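4.2 Moisture readings and seller disclosure

We took the readings in August, all of them in the morning before the houses warmed up. Same meter for every house, a Bosik pin type, checked against the test block at the start of each visit. 19 houses were on the list. Three dropped out (two sold before we could get in, one owner changed their mind), which leaves 16 for everything in this section. The Plivo houses are the older stock, mostly crawl space. The Lunde houses are slab on grade and newer. We keep the two apart where we can, because pooling them hides most of what is interesting.

Inspectors followed the walk order in Section 3: outside first, then the lowest level, then up. Readings at the base of exterior walls, under every window, beside every tub or shower, and at one interior wall as a dry reference. A wall was marked "elevated" at 20 percent or above. Between 15 and 20 it was marked "watch". Below that, nothing written down except the number. We know these cutoffs are a bit blunt for drywall, since the meter is scaled for wood. A reading of 18 in drywall and 18 in a sill plate are not the same thing. We used one scale anyway so that the seller forms and the readings could be lined up without a second conversion.

Disclosure forms were collected before the visit and kept sealed. The inspector did not see them until the readings were filed. One exception, a Plivo house where the owner handed over the form at the door and talked through it. We left that house in. Taking it out does not change the pattern.

Main result is simple enough. Sellers were good at reporting water they had paid someone to fix. Roof leaks, burst supply lines, a failed water heater. They were poor at reporting slow water. Elevated readings under windows went mostly unreported, and the same for wall bases behind downspouts. In the Lunde houses the unreported readings sat almost entirely at slider doors. In the Plivo houses they were spread out, with the worst ones at rim joists in the crawl space, where few owners had ever been.

Kitchens were the odd room. Readings at the sink wall were low in nearly every house, even where the form mentioned an old leak. Our guess is that kitchen leaks get seen early and dried fast, people are standing right there. Eating areas were read at the window wall only, and none came out elevated.
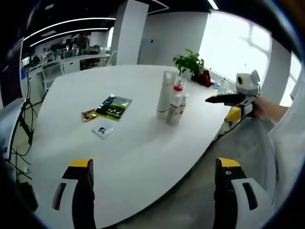 Figure 6. Table near a window. Readings for eating areas are in the text.

4.3 Agreement between inspectors

A second inspector went back to a subset of the houses inside two weeks, with the same meter and the same sheet but without the first set of numbers. Agreement was strong at fixed points such as tub walls. Weaker under windows. Part of this is placement, "under the window" turned out to mean anything from the sill down to the baseboard. The sheet now says a hand's width below the sill, centered. We should have written that the first time.

The "watch" band was the weakest. A wall marked "watch" by one inspector was often left blank by the other, and going back over the numbers the gap was usually a point or two either side of the 15 line. We do not think this matters for a buyer, who would be told to keep an eye on it in either case. It does matter for counting, so Table 3 reports elevated walls only.

Weather is a problem we did not solve. It rained between the two visits at several Plivo houses, and crawl space readings went up accross the board. We report first visit numbers throughout.

4.4 What went in the report to the owner

Each owner got a short report in the Fladitero layout, two pages, findings on the first and a sketch plan on the second. We tried a longer version early on and dropped it. Owners read the first page and called about the sketch. Most calls were about whether a reading meant mold. It does not, and the report now says so in the first paragraph. A moisture reading says the material is holding water at that spot at that time, no more. Finding the source needs a second look, sometimes an opened wall, and none of the walls in this study were opened.

Owners were also asked if they would change their disclosure form after reading the report. Answers were mixed and some where hard to code. Several said they would add the item but call it "minor." We come back to this wording in Section 5.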